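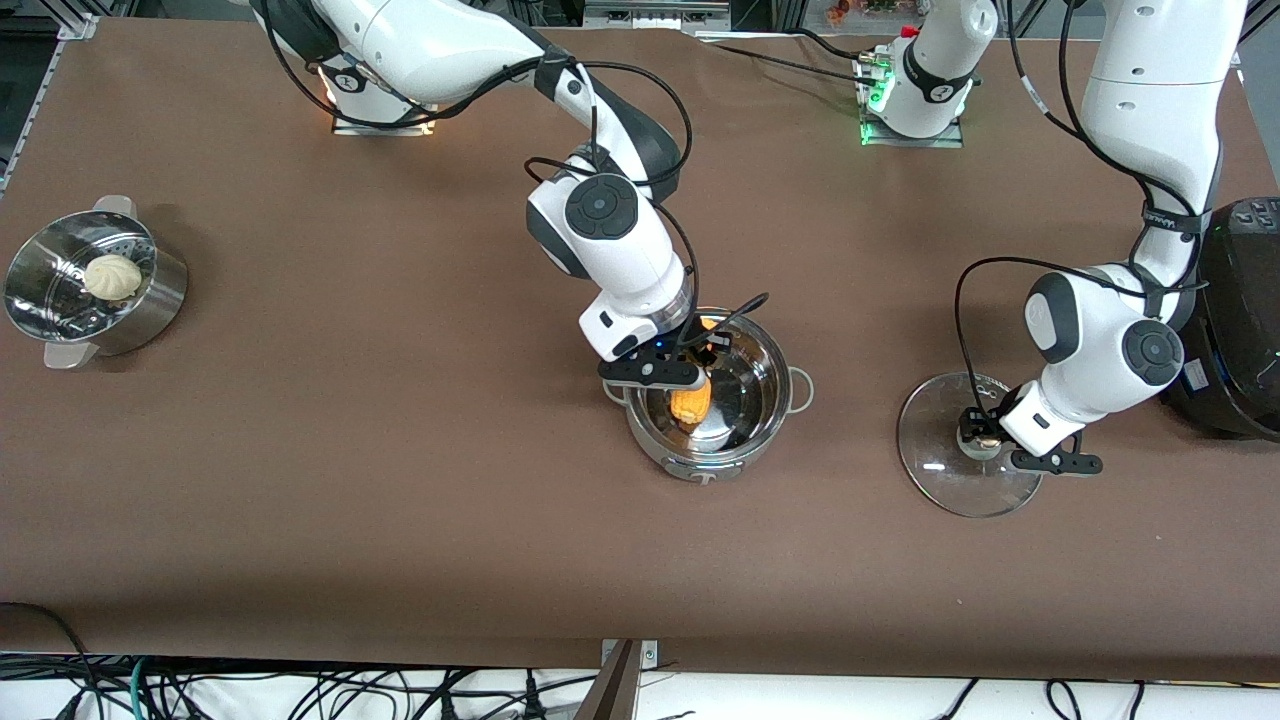 *Two-armed cooking station at the Druritz open day. One gripper holds an orange vegetable in a steel pot; the other holds the knob of a glass lid.*

The **Druritz open day** is a yearly public visit to the robotics workshop at Druritz, a former grain store on the edge of Oltness. It takes place in December and is best known for its kitchen demonstration, in which a pair of robot arms handles ordinary cookware and food on a table in front of visitors. Admission is free, but places at the kitchen table must be booked.

## History

The workshop first opened its doors to the public under Fermín Figueroa, who ran it until his retirement. Early visits were short tours with a talk and a film. Nabila Berrada, his successor, replaced the film with live work. The first live demonstration was a block-stacking task, which visitors found slow. Cookware was brought in the following year at the suggestion of Aba Quartey, a technician who had been using pots and lids for grasping tests.

Attendance in the first year of the kitchen demonstration was 975. The limit was later set at 1000 by the town of Oltness, which owns the building.

## Kitchen demonstration

The station consists of two white arms with black grippers, working over a table covered in brown paper. The cookware includes a round stainless steel pot, a clear glass lid with a dark knob, and a steamer pot with a perforated basket. A pleated steamed bun is among the foods used.

Tasks are kept simple. Typical ones are placing a vegetable in a pot, picking up a lid by its knob, and moving a bun from a steamer to a plate. Nothing is cooked during the demonstration. Each session lasts some 60 minutes, including questions, and the order of tasks is chosen by the presenter.

Glass lids and polished steel are regarded by the workshop as the hardest items on the table. Both give poor readings to depth cameras, and reflections change as the arms move. Quartey has described the lid as the part of the program most likely to need a second try. Failed attempts are left in, and the presenter explains the error before the task is started again.

## Visitor arrangements

Sessions begin at 2 p.m. Visitors stand behind a rope on the workshop side and may not touch the table while the arms are powered. Children under ten must be with an adult. A separate bench, run by Rohani Mandagi, lets visitors open and close an unpowered gripper by hand.

The former loading bay is used as a waiting area. It is unheated, and the booking notice advises warm clothing.

## Related events

A smaller version of the demonstration has been held at the Ugwu library, with one arm and no glassware. Oriana Jara, who organized the library visit, also prepared the printed guide now handed out at Druritz. A similar event planned at Rukham was called off when the hall floor was found to be too uneven for the table.

## See also

- Robot end effector
- Bimanual manipulation
- Oltness grain store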